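An Afternoon at the Jidel Open Day

I drove out to Skitcombe in February to see the robots at Jidel, and I stayed a lot longer than I had planned.
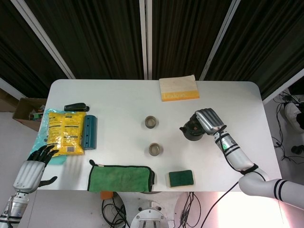 Danuta Walczak had warned me by email the night before that I would be bored within ten minutes, that these machines are slow, and that a demonstration is mostly people standing still and watching a hand think about a sponge. She was right about the slow part. I wasn't bored, but I can see how a person would be.

Jidel rents the back half of a building on the edge of town. The parking is bad. I left the car by the garden center and walked back along the road, and by the time I got inside they had already started the first session. Signing in took a minute. They gave me a sticker with my name on it, which fell off, and a sheet with the afternoon's schedule. The sheet said 122 people had registered. I don't know if they all came, but the room was full when I was in it.

The robot they were showing is a two-armed one that works at a table. They call the setup Tokarz, after the street where the company had its first office. It has two hands with proper fingers, one on each arm, and the job that day was tidying. Somebody puts ordinary things out on a white table and the robot is supposed to pick them up one at a time and put them where they belong. There was a stapler, a bag of snacks, a couple of little metal cups, a folded green cloth, a sponge. Nothing you couldn't find in a kitchen or a desk drawer. I liked that. The last demonstration I went to, years ago, used colored blocks, and I have never once needed help with a colored block.

Konrad Michalski ran the session I watched. He talked the whole time in a low voice and didn't oversell anything. He said the stiff objects are the easy ones. A stapler stays the same shape wherever you put it, so if the hand is close to right, it will usually get a grip. Cloth is harder, and thin plastic is the worst, because it slides and folds and catches the light. Someone asked whether it could fold a fitted sheet. He said no, and that he couldn't either.

I had expected more noise. The arms make a soft whine when they move and a click now and then when the fingers close. Most of what you hear is the audience. There was a boy near me who gasped every time the hand came close to a cup, and after a while a few of the adults were doing it too.

The slowness is real. I timed one pickup on my phone, from the hand starting to move to the object being set down, and it was 35 seconds. I can do that in about one. But I also drop things, and I don't do it all day. Konrad said they could run it faster, and that when they do, it knocks things over more often. He seemed to have had that conversation many times.

What interested me most was the practice behind it. Before the robot does anything by itself, a person steers the arms through the same job over and over, and those runs are what it learns from. They had a number written on a whiteboard by the door, 1773, and that was how many runs they had saved for the tidying job so far. Zuzanna Baran had done a good part of them. I asked her if it got dull and she said it did, but that she had gotten very good at picking up sponges.

They let visitors try it for a few minutes each, and I waited in line. You hold a controller in each hand and the arms follow you – not exactly, there is a small lag, and your own hands want to rush ahead. I went for the sponge, on Zuzanna's advice. I got it on the second try and then let go too early. The man after me got everything right on his first go and looked very pleased.

At 2 there was a talk upstairs about where this is going. I thought it was the weakest part of the day. It was mostly slides about Clindaneo, a care home project they hope to join next year, and not many details were settled. The idea is that a robot like this could clear a tray or a bedside table overnight. Radosław Nowakowski took the questions, and the best one came from a woman in the front row who wanted to know what it does when it isn't sure what it is holding. The answer was that right now it often doesn't know that it isn't sure. I wrote that down. They are working on having it stop and ask.

There was coffee afterward, and poppy seed cake, and I ended up talking to two retired machinists about finger joints for half an hour. They both thought three fingers would be plenty for this kind of job. I don't know enough to say. I did notice that the thumb seems to do most of the work.

If you want to go, they are planning another open day in the fall. Register early, park at the garden center, and skip the first ten minutes downstairs because it is all introductions. Kids are fine. Bring a sweater, the back room isn't heated much.

Danuta wants to come with me to the next one. I told her she has to wait in line for the controllers like everybody else.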